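Workshop Tips: Getting Your Arm's Software to Behave Around Clear Plastic and Shiny Tables
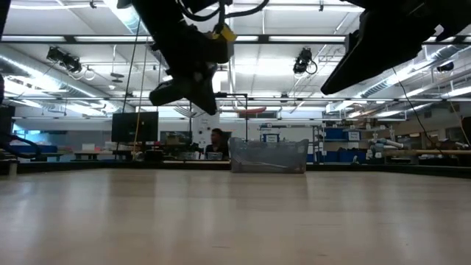 Clear bin, glossy tabletop, two black arms. Every difficulty below, on one table.

These tips come out of the Gurnuvlow bench notes, tidied up and with the swearing removed. They assume you already have an arm that moves when told and a camera that reports something. If the arm moves when it hasn't been told, start with the section on stopping.

Clear bins

Depth cameras look straight through clear plastic and report whatever is behind it, with great confidence. Your planner then sees open space and plans a lovely straight path through the side of the bin. Don't try to fix this with filtering. Measure the bin with a ruler, make a plain box model of it, and give the planner that. A strip of masking tape along the rim helps the detector find the edge. Frosted tape works nearly as well and looks less like a crime scene.

If the bin has a flared rim, model the rim at its widest. We modeled the base once. The base was fine.

Shiny tabletops

Overhead lights leave bright streaks on a smooth table, and a detector trained on matte surfaces will happily call a streak an object. Ours tried to pick up a reflection 16 times before lunch. Turn exposure down until the streaks stop blowing out, lock it there, and turn off auto white balance while you're in the menu. Then fit a plane to the table and throw away anything that claims to be underneath it. Reflections love to be underneath it.

A cheap matte desk mat also works, if you can live with the shame of a non-software solution.

Two arms, one table

Give each arm its own half in the planner and make the middle a strip that only one may book at a time. A simple lock will do. Put a timeout on the lock, or you will come back from coffee to find both arms waiting politely for each other, as they have been since 10:40.

Include the gripper fingers in the collision model, fully open. Include the cables too, as a fat cylinder. It will be ugly and the planner will complain that half its favorite poses are gone. Those were the poses that pulled the cable out.

Planner settings

Griller, our planning wrapper, shipped with a cap of 2,000 samples per query. Raising the cap made it slower at failing. What helped was seeding each query with the last path that worked, and refusing any path with more than one wrist flip. Set joint speed low for the first run of anything new. You can be impatient on the second.

Logging

Log the commanded position and the measured position, with the same clock. Two clocks will give you a beautiful plot of a fault you don't have. The Ashworth branch has a log of 2,983 lines, of which 77 say "warning: see above." Write messages you'd be willing to read at 6 p.m.

Stopping

Test the stop button at the start of every session, before the coffee. Test the software stop separately and don't count it as the real one. After a stop, make the program ask before it resumes, and have it replan from where the arm is now. Flundbridge used to resume from where the arm had been, at full speed, which did wonders for everyone's posture.

Calibration

Redo it whenever a camera gets bumped. Cameras get bumped in June, when people open things and wave ladders about. Touch the gripper to three marks on the table and compare. If they're off by more than the width of a pencil line, recalibrate before you touch any other setting, including the one you're sure is the problem.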